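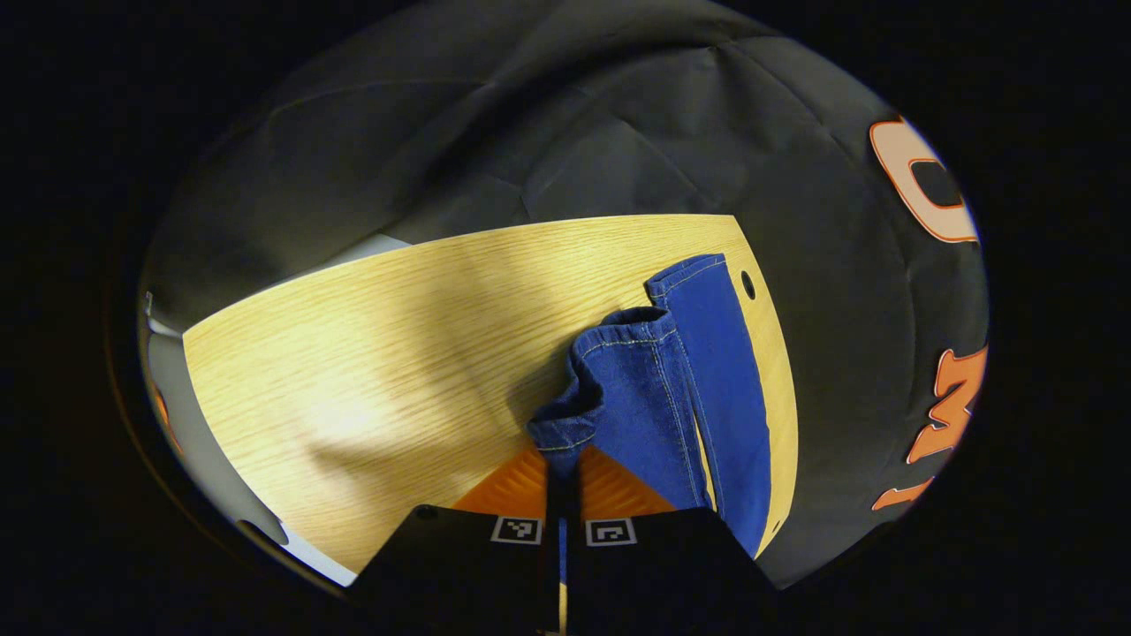 Release inspection, cloth perception and grasp planning, Paltia build 176. Clevlow test bench, October 10, 2018. The checklist covers the segmentation, edge finding, grasp selection and control loop for folded garments. Denim is the hard case for the edge finder: on the blue piece held between the fingers, the tan-gold stitching gives a stronger line than the cloth outline does, and the curved seam on the bunched side can be taken for a hem. Items 3 and 4 were added for this. Each item is marked Pass, Fail or Hold.

1. Finger marker tracking
Both finger markers decoded with the gripper closed on cloth.
Result: Pass
Comment: Jitter is within the limit set in April. Marker loss must still raise a warning, even when the width estimate is good.

2. Image mask
Pixels outside the lens circle excluded before segmentation.
Result: Pass
Comment: Mask file now loads from the Nazarenko calibration package. The old hard-coded path has been removed.

3. Seam and edge separation
Stitch lines labelled apart from cloth edges.
Result: Fail
Comment: Works on flat cloth. On rumpled cloth the label flips between runs with the same input – likely an unseeded sampler. Fix the seed, then repeat.

4. Grasp point selection
Planner rejects any point with a confidence score under 300.
Result: Hold
Comment: Threshold is read at start-up only. A change in the config file has no effect until the node is restarted. Either reload it or say so in the manual.

5. Table background
Wood grain and shadow edges not reported as cloth.
Result: Pass
Comment: 7 false regions in the full replay set, all small and all dropped by the area filter.

6. Control loop timing
Width controller holds 500 Hz with perception running.
Result: Pass
Comment: Logging to the Amport server was on during the test. Repeat with logging off for a baseline.

7. Stop behaviour
Planner fault halts motion and keeps the last grip command.
Result: Pass
Comment: Fault code is missing from the operator screen. Minor.

Build not cleared for release. Re-inspect items 3 and 4 after the next merge – the other results stand unless the calibration package changes.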